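Coltow Bear and Campsite Reports - read me first

Hello, and thank you for stopping by. This folder holds the Coltow set, a collection of short written reports about bears turning up at campsites, lay-bys, picnic grounds and the odd back garden. It grew out of my own habit of saving local news cuttings before every walking holiday, and it has got rather out of hand in the nicest possible way.

What you get

There are 3048 reports in the main file, reports.csv. Of these, 1747 concern a tent or a camper van, and the rest are sightings on paths, near bins or by the roadside. Each row has a place, a month, a time of day (morning, afternoon, evening or night), the kind of bear if the writer knew it, and a summary in my own words. I have left out the names of anyone hurt, and please don't try to put them back in.

The file called food.csv is smaller and, I think, more interesting. It lists what was left out overnight wherever a report mentions it - toothpaste and dog biscuits come up far more often than I'd have guessed.

Where it came from

Most of the rows were typed up from cuttings and ranger noticeboards. The Yu valley reports came from a walkers' newsletter, and the ones marked Leleo were copied from a campsite logbook with the owner's blessing. Spellings of place names follow the source, so you may meet the same creek twice under two names. Sorry about that! I do mean to tidy it.

Using it

Open it in any spreadsheet. If you use Citon, the little search tool I keep alongside, point it at the folder and give it 60 seconds to build its index the first time. 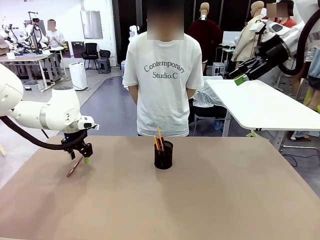 5 min read

Things to be careful about

People write to the paper when something frightening happens, and a bear that ambles past and goes home rarely gets a line. Please don't use these rows to work out how risky a place is. The winter months are thin too, and June is swollen by one very keen newsletter editor.

Corrections are always welcome, however small. Put the row number in your note and I'll get to it, usually of an evening.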